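A Visit to the Zestmont Shared Workshop
2025-04-30

I had been promising myself a trip out to Zestmont ever since last October, when Sumeya Gebremichael wrote to tell me that the workshop there had finally cleared enough floor for a proper robotics corner. Life got in the way, as it does, and it took me until this spring to get in the car and drive over. It was 231 miles door to door, with one very good peach pie on the way, and I would do it again tomorrow.

The building used to be a dry cleaner's, and you can still make out the old counter just inside the door, which now holds the sign-in book and a coffee maker that deserves a kinder description than I can give it. Past that you walk through the woodworking side (lots of chairs being mended when I came by, and a canoe up on trestles), then a sewing room that was warm and sunny and full of people talking, and then two steps down into the back, where Sumeya and her friends have their benches.

She had set aside the whole afternoon for me, bless her. There are three builds going on at the moment, and they all have names, partly so that people can find the right parts bin. Hunon is a little rolling cart for carrying tools between rooms, and it was up on blocks with its wheels off. Jemal is a plotter that draws on big sheets of brown paper, and I brought home a very nice fern. Drosine is the arm, and the arm is what I had come to see – I have been trying to build one in my own garage for two winters, with mixed results and a patient family.

What I liked right away was how plain they have kept everything. Drosine works inside a gray enclosure with a dark gray tabletop, so you always know what the arm can reach and what it can't, and your coffee cup is safe on the other side of the wall. At home I have mine bolted to the end of a bench with paint cans all over the place, and I spend half my evenings moving things out of its way. 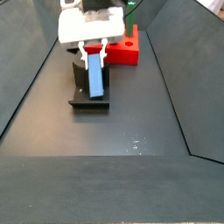 Sumeya's approach to practice pieces is one I am going to copy without shame. She keeps to simple blocks and pegs in strong colors, and a black holder for a block to stand in, and she told me she stayed with those same few shapes for months. I had gone straight to picking up eggs, which was optimistic of me. She laughed at that for a good long while and then admitted that she had started out with wine glasses.

We talked a lot about fingers. Hers are printed, and she has redrawn them more times than she cares to remember, mostly to get them to close evenly along the length of a block instead of pinching at the tip. She let me handle a box of the old ones, and it was lovely to see the whole history in there, from great clumsy paddles to something quite slender. She sent me home with 2 of the rejects – they fit my arm almost perfectly with a bit of filing.

Cables were the other big subject. If you have built one of these, you will know the feeling of an arm reaching the end of its travel and tugging its own plug out. Her advice was to move the arm by hand to every far corner before you tie anything down, and then leave more slack than looks tidy. I have already redone mine that way.

If you would like to go, the back room is open to visitors most afternoons, but write ahead so there is someone to let you down the steps. Wear shoes you don't mind getting sawdust in. Parking is behind the building, past the bakery, and the bakery closes earlier than you would think.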